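Gridik fingertip pads, set of two pairs — review after one month

I bought these pads in March for our two-arm station, where we record demonstrations of simple chemistry bench work. Dagim Woldemariam and I drive the arms by hand, and every good run goes into the training set. The old pads were hard plastic and glass was sliding in them too often. A run with a slip must be thrown away, so the pads cost us more time than any other part.

Fitting was easy. Each pad is held by two screws, and the paper in the box shows the correct torque. The screws are very small, so work over a tray.

The grip on glass is much better. With these pads we have recorded 3,154 runs, most of them with beakers and funnels, and I can close the fingers with less force than before. This matters for the learning, as the model copies our force also. If the operator squeezes, the policy squeezes.
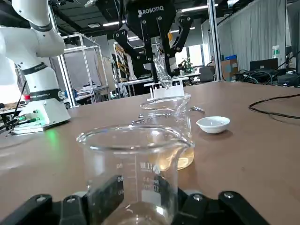

Cleaning is the weak point. The rubber takes dust quickly, and then the grip becomes worse little by little, so you do not notice it while you are recording. Mekdes Ejigu found it only when she compared the runs of one Friday, morning against afternoon. Now we wipe the pads with alcohol after every batch and write it in the log.

I also tried the Brabec pads, which are softer. They hold thin glass well but they bend sideways when the object is heavy, and then the position in the recording is not quite true. For data I prefer the Gridik ones.

The price is high for nearly two months of life, and the shop sells only the full set — you cannot order one pad. I will buy them again, but I would like a darker box label, it is hard to read the size.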